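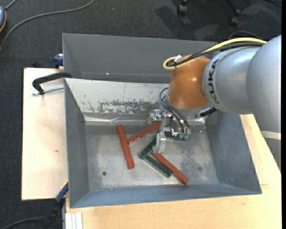
4. Running a picking trial

4.1 What this section covers

Section 4 explains how to run one trial of the Nenalia picking study and save the result so it can be compared with everyone else's. It assumes the arm is powered and homed (section 2) and the camera is calibrated (section 3). Last revised 6/12/20 by Brayden Charbonneau.

The study compares two ways of choosing a grasp on bars lying in a bin. The first, called "nearest" in the menus, takes the bar whose center is closest to the camera. The second, called "clearance", scores every visible bar by how much free space there is for the finger on each side, and takes the best score. Both use the same detector and the same motion planner. Only the choice of bar changes.

4.2 Before you start

1. Check that both bins are clamped. Push on each rim by hand. If a bin moves at all, tighten the clamp and run the short calibration again (3.5).

2. Look along the arm from the flange back. The air hoses should curve freely and should not rub on the bin wall when the wrist turns.

3. Open the air valve and wait for the gripper pressure light to turn green on the operator screen.

4. Close the gripper once and open it once from the manual page. If the finger sticks, see 6.2.

5. Clear everything out of the bin except the bars for this trial.

CAUTION: Keep your hands out of both bins whenever the drives are on. To move a bar, stop the program, turn off the drives, and wait for the screen to show SAFE.

4.3 Laying out the bars

The layout matters more than any other step. In the first month we let each operator drop the bars in as they liked, and the two methods could not be told apart. Some people spread the bars out and some left them in a heap.

1. Open the trial sheet and find the next layout number.

2. Put the bars in the cardboard tube, red and green mixed.

3. Hold the tube upright over the middle of the bin and lift it straight up in one motion.

4. Leave the bars where they land. Do not straighten them, even if one is leaning on another or lying against a wall.

5. If a bar lands outside the bin, collect all the bars and repeat from step 2.

NOTE: Color is recorded but not used by either method. It is there so that we can check the detector afterward. Dark green bars on bare metal are the hardest for it, and more so where the floor of the bin is worn.

4.4 Running the trial

1. Choose the method on the operator screen. The trial sheet tells you which one. Don't swap two trials to save time.

2. Type the layout number and your initials.

3. Turn on the drives and press START. The arm moves to the viewing position, takes one depth image, and plans a grasp.

4. Watch the first approach at low speed with your hand on the stop button. If the path looks clear, release the speed limit.

5. Let the program run until it reports EMPTY or NO GRASP. It makes no more than two attempts on the same bar before moving on.

6. If the finger touches a wall, press STOP and enter code W. A trial stopped this way still counts. Save it.

The program gives up on a single grasp after 20 seconds of planning. This is logged as a timeout and needs nothing from you.

4.5 Saving and checking

1. Press SAVE. The log goes to the Stastness folder under the layout number.

2. Open the log and compare the number of picks with what you saw. The pressure sensor sometimes reports a pick when the finger has only pressed on a bar — mark these as F.

3. Write anything odd in the comments box. Plain words are fine.

4.6 Results so far

We have 720 saved grasp attempts. Of these, 505 lifted the bar and placed it correctly. Most of the failures come from "nearest", and most of those are bars crossed by another bar, where the finger has no room to go down. "Clearance" does better on crossed bars but is slower to plan, and it gives up on bars tight against a wall that "nearest" will sometimes get.

Zachary McKinnon is working on a version that falls back to "nearest" when no bar has a usable score. It will show up in the menu as "mixed". Please do not select it until it is on the trial sheet.

Questions about the layouts go to Mélanie MacPherson. For faults on the arm or the air supply, go to section 6 first.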